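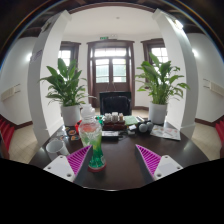

A bottle and a mug on the dark wooden table.

White rings on a dark timber table look awful, but most of them come out with stuff you've already got in the laundry. I did mine over one long arvo in February, and I've used the same method on Mum's sideboard since (hers was worse!).

First, work out what colour your ring is. White or cloudy means the moisture is sitting in the finish, and you can fix that at home. Black means it's gone into the timber, and you're up for sanding.

Wipe the spot with a barely damp cloth, dry it well, then lay a clean cotton tea towel over the ring. Iron on low, no steam. Press for 13 seconds, lift, have a squiz, and go again if it's fading.
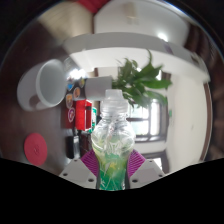
If the iron doesn't shift it, grab some plain petroleum jelly. Smear it on thick, leave it overnight and buff it off in the morning. I had one stubborn mark that needed 2 goes – the second lot was on for 20 hours because I forgot about it.
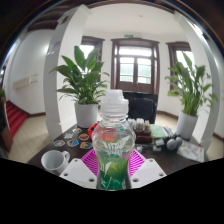
Edges and corners need a lighter hand than the middle. The finish is usually thinner there, so keep the iron moving and check more often. People love to park a drink on the corner too, like the white mug on mine, so that's a good place to start looking for marks. Tilt your head and look across the top with a lamp on the far side.

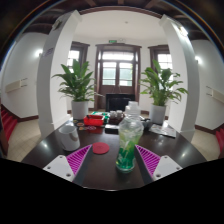

Liam Hayes

Last job is the wax. I use Keogh paste in the dark brown, but any furniture wax close to your colour will do. Put on a thin coat with an old T-shirt, going with the grain, wait until it hazes over, then buff like mad. Leave the table clear until the next morning and do a second coat if it still looks patchy.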